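Folding a puffy jacket so it stays folded

Asked in Clothes, Cupboards and Laundry - viewed 339 times

I own one quilted jacket, a dark nylon thing, and I have now folded it more often than I've worn it. Every February I decide it should live in the tub under the bed until the weather turns, and every February I spread it out on the bed, fold it the way my mother folded everything (sleeves behind, bottom up to the collar), turn around to get the tub, and turn back to find it has let itself out again.

It's slippery on the outside and full of air on the inside and I don't seem to have any say in the matter. Rolling is worse. I've tried sitting on it.
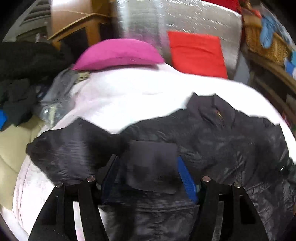 The jacket, laid out on the duvet. Zip end up.

The tub is a Trarkov 40 litre with the clip lid, and it also has to take two jumpers and a blanket. I don't want to buy vacuum bags as I had some once and they all hissed gently through the night until they were pillows again. Is there a fold that works on this sort of fabric? And should the zip be done up or left open? My sister and I have stopped discussing it.

Posted by trotov_street

2 replies, sorted by most helpful

mosau_mender

Zip up. Your sister can write to me if she likes.

An open front gives you two floppy halves that slide over each other, and with shiny nylon they'll do it all day. Closed, the jacket is one flat object and you can boss it about. I did the cloakroom at the Mosau ski hire place for five winters and folded more of these than I care to remember, most of them still containing somebody's tissues.

Use the bed, but pull the duvet off or at least flatten it first. A soft hump under the jacket means you're pressing the air out of the jacket and straight into the bedding, so to speak. A sheet on a firm mattress is good. The floor is better if yours is clean enough, and I'm not asking.

How I do it:

Check it's dry
Properly dry, including the cuffs and inside the pockets. If you washed it on Thursday, don't put it away on Friday because it feels all right on the outside. Padding holds damp for ages and you won't know until you open the lid in May.

Zip it and lay it front side up
Run the main zip to the top and close any pocket zips nearly all the way. Leave a finger's width open on each one so the air has somewhere to go. Tuck the pulls flat so they don't press into the nylon.

Pinch and straighten down the middle
Take hold of the fabric on both sides of the centre line and tug it gently straight, working from the collar to the hem. Small pinches. If you grab a great handful you'll only make a bunch, and then you'll fold the bunch in, and there's your lump.
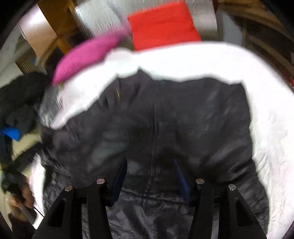
Sleeves across the front
Across the chest, one over the other, like it's in a huff. Behind the back is where your mother went wrong, with respect - the sleeves can't be seen back there and they crawl out sideways.

Press, then fold in thirds
Lean on it with both forearms, starting at the collar and moving towards the hem, for a slow count of five. Fold one side in, lean again, fold the other side in, lean again. You should have a long strip.

Fold from the hem and post it into its own hood or collar
Bring the hem up in loose folds till you reach the top. If there's a hood, pull it over the bundle like a sock. If there isn't, put it straight into the tub with the folded edge down and the blanket on top. The blanket is the important bit. Nothing stays folded on trust.

Don't crush it to the size of a loaf and leave it that way all summer, or the padding goes flat and stays flat. Snug will do.

iglesias_ave

hang it up

mosau_mender

They've got a tub. They asked about the tub.

iglesias_ave

still takes less time than all that. hook on the back of the door, 2 seconds

trotov_street

Thanks, both. I did it on the bed with the duvet shoved down one end and it went in on the second attempt, blanket on top as instructed. There was a bit of a fight with the sleeves. Lid is clipped at all four corners and I've put a suitcase on it to be safe.

Jumpers didn't fit. They're on the hook on the back of the door.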